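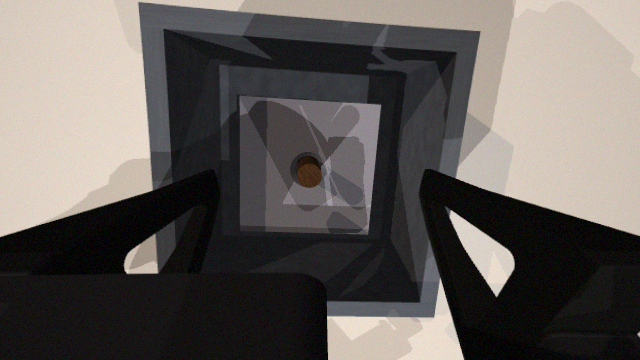 August – Kullholm product desk

Cunach Teleoperation Kit

Cunach lets an operator teach an arm peg-in-hole and similar close-fit tasks by remote control. Move the hand controller and the gripper follows, in the simulator or on the real arm. Each run is saved as a demonstration, ready for training.

The kit includes 2 hand controllers, a foot pedal to start and stop recording, and the simulator licence. Storage is enough for roughly 600 demonstrations – more with an external drive. Controller weight is 300 g.

Spare pedals are sold separately.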